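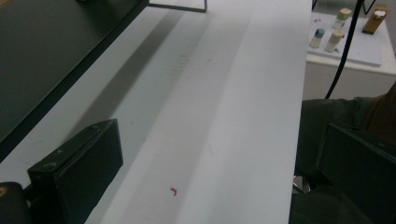
Soup, socks and a very big thank you

Well, what a winter that was! I'm writing this at the kitchen table with my feet up for the first time since the clocks changed, and I wanted to get it all down before I forget who did what. If I've missed you out, please shout and I'll put you in the May issue.

The Skallcombe community lunch ran right through to the end of the cold weather, and we served almost 3000 meals. I had to check the kitchen diary twice. When Zuzana Vrabec and I started it in the back of the chapel we had one pan, a borrowed urn and a lot of bread, and I remember us fretting that we'd be eating leek soup ourselves for a week (we were).

Abimbola Anozie took over the cooking after Christmas and things went up a notch. Her jollof became the thing people asked for at the door, and a few of you have been on at me for the recipe. She says no, but she'll be doing a big batch for the spring social, so come along and have a guess at what's in it.
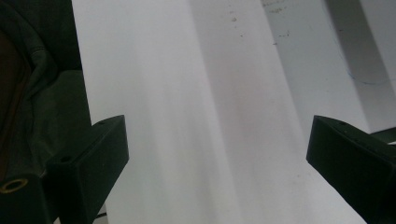 White surface, overhead light.

The delivery round grew as well. We now have 7 routes, and the longest goes all the way out to Plorotville and back, with that horrible hill in the middle. Segundo Chávez did it in his own car most weeks and wouldn't take petrol money until I put it through his letterbox. If you live out that way and could take a turn, even once a month, do ring me. It's an hour and a half if you don't stop for a chat, and you will stop for a chat.

Then there was the coat rail! Ekene Haruna asked for warm things in good condition and got 388 coats, plus a wetsuit and a christening gown. The coats nearly all went. We've still got a bag of children's gloves, mostly left hands by the look of it, so if you have odd ones at home have a rummage. The wetsuit is a medium and is going for a fiver.

Money now, sorry. The quiz night raised £600, and that has paid for the second-hand freezer and the new trolley. We still need a proper set of lidded tubs for the deliveries, as the ones we've got leak if you so much as look at them. Igwe, the greengrocer's by the bus stop, has a collecting tin on the counter, and Oluwaseun Bako is doing a sponsored walk along the Lernel path in his late mum's memory. She had her dinner from us every week and always sent the tub back washed with a toffee in it. The form is on the hall door and there's plenty of room left on it.

We're having a rest over the summer, apart from the deliveries, which carry on as normal. If you know of anyone who'd like a hot dinner dropped round, tell me or Zuzana, or put a note through the hall door. You don't need to give a reason and neither do they.

Could whoever took home my big blue casserole dish please bring it back? The lid's still here.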